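Tips for a kitchen counter, picked up at a robot open day

Brirkadis held its open day on 23 October 2021 in the long building at Kemside, and I went because my neighbor Xiomara Abernathy had a spare ticket. I write about kitchens, so I expected to look at the machines for half an hour and go home. I stayed until they closed, and most of what I wrote down was about tables, bottles and storage.

The people at the demonstration tables set out household things and let a robot arm work at picking them up. Mingxuan Pan looked after the one I watched longest. A machine like that is bad at all the things we do without thinking. It can't nudge three jars aside with the back of its hand. So the staff have learned to lay out a surface properly, and a good deal of it carries over to a home kitchen.

Clear before you start

Pan takes everything off the table first and then puts back only what the job calls for. I had always done it the other way, pushing things toward the wall until there was room to chop. Try it his way once. Take everything off, wipe down, and return the things you will use in the next 20 minutes. The toaster does not need to watch you make soup.

Leave room for a hand on both sides

The gripper has two fingers and it opens wide before it closes. If there is a second bottle too near the first, a finger comes down on it. Our hands have the same trouble, we just get away with it more often. On a counter I now leave a full hand's width on either side of anything tall – oil, vinegar, the pepper mill. Glass especially.
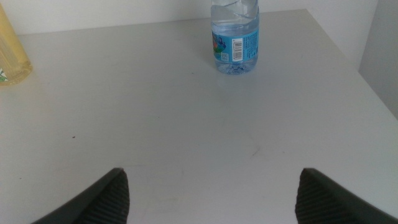
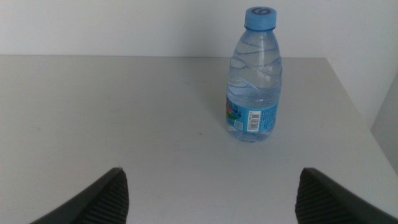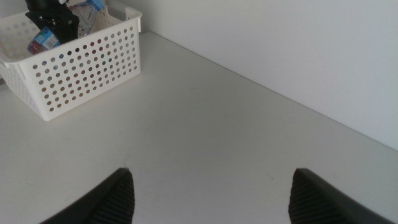 Keep tall things toward the back, but not against the wall. You want to be able to get your fingers behind them. Anything you lift often with wet hands should have a clear path to it from the front, with no bowls or boards to reach over. I moved my dish soap after the visit and have stopped knocking the sponge into the sink.

Plain surfaces are easier to work on

Akihiko Yagi gave the afternoon talk, and he spent a long time on surfaces. Patterned and shiny tops give the cameras trouble. They give people trouble too, particularly in poor light. On my speckled counter I lose peppercorns, small screws and, once, a contact lens. If you are stuck with a busy counter, put down a plain mat or a light-colored tray for small work. Matte is better than glossy. A plain white cutting board kept for sorting lentils and rice will do the same job.

Marks on a white surface show up, of course. For scuffs I use baking soda on a damp cloth, rub lightly, then wipe twice with clean water. Test a corner first. Do not use a scouring pad on anything matte or you will polish a shiny spot into it.

Baskets with holes

I asked Paraskevi Dimitriou, who runs the supply shelves at Brirkadis, what she would buy again for a kitchen. She said plastic baskets with holes in the sides. Crumbs fall through, they rinse clean under the tap, and you get some idea of what is inside without tipping it out. Her rules for them:

Use straight-sided baskets. Sloped ones waste shelf space at the bottom.

Don't put anything that leaks in one unless there is a tray under it.

Stand bottles upright if the basket is deep enough. If it isn't, check the caps.

Bags go in last, folded, along one side.

Empty the whole basket twice a year. I do mine in December, before the baking starts, and again when the weather turns warm.

Labels out

Turn labels and barcodes to the front when you put things away. It takes no extra time once you are used to it, and you will see the date on the flour before you buy another bag. For jars you fill yourself, write on masking tape and stick it to the side, low down. Tape on a lid is no use once the jar is on a high shelf.

If you go

The next open day is in December. Entry is by ticket, with 200 available, and doors open at 9. Bring your own water, the line for coffee was long. Ea Norðdahl at the front desk can tell you which tables will be running, and she will mark them on the floor plan if you ask. The parking lot fills early, but bus 276 stops across the road.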